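Plikthorpe shop compares two grippers for computer assembly

PLIKTHORPE - The test shop at Semano has finished the first half of a comparison between two parallel grippers on a job that still gives robot arms trouble: putting parts into an open desktop computer.

The trial began in July and uses one arm, one controller and one parts fixture. Only the gripper changes. The first is the Donent two-finger model that the shop already runs on its packing cells. The second comes from Dvořáček, a small maker that sells a lighter hand with a longer stroke. Each gripper is scheduled for 3,000 attempts, split among a processor, a memory module, a hard drive and an expansion card.

So far 1,853 attempts have been logged, all with the Donent hand. The shop counted 711 of those as memory work, the largest share, and plans to keep the same split for the second hand. An attempt counts as complete only if the part is fully in place and the fingers have let go without touching anything else in the case.

The processor has been the slowest part of the program. It has to be picked up by its edges, carried level and set down in the socket without sliding. The shop cut the speed of the final approach twice before it was satisfied, and the lower speed will apply to both hands.

Memory modules raised a different problem. They are easy to grip, but they need a firm, even push to seat, and a gripper that presses harder on one side can leave one end of the module high. The controller stops the arm when the force passes a set limit. In the first month there were 128 such stops, and the shop wrote up each one with the finger position and the angle of the wrist.

Space inside the case is the other main concern. The fingers have to reach down past metal walls and cables, and a wide gripper body can hit the shell before the fingertips reach the board. Semano had a set of longer fingertips made for the Donent hand after early runs came too close to the drive cage. The Dvořáček hand will be tested first with its standard tips and again with a longer set.

The computer lies on its side with the side panel off, and the loose parts wait in a gray fixture next to it. 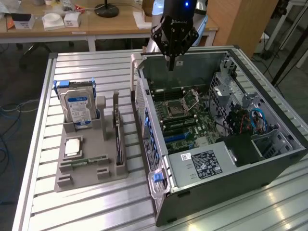
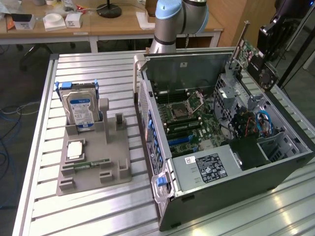 Camera placement is being checked at the same time. The shop has tried a fixed view of the whole table and a closer view aimed at the board. The wide view was better for finding parts in the fixture, while the close view gave fewer errors when lining up with the memory slots. A third position, lower and nearer the case, was dropped when the arm kept blocking it.

The remaining Donent attempts will be run before the hands are swapped. Changing over takes most of a morning, including a new calibration and a check of the force limits. Semano said the results for both grippers will go to its customers as a single report, with the full log of stops attached. It has not decided whether to extend the trial to power supplies, which are heavier than anything on the current list and would need a different set of fingers.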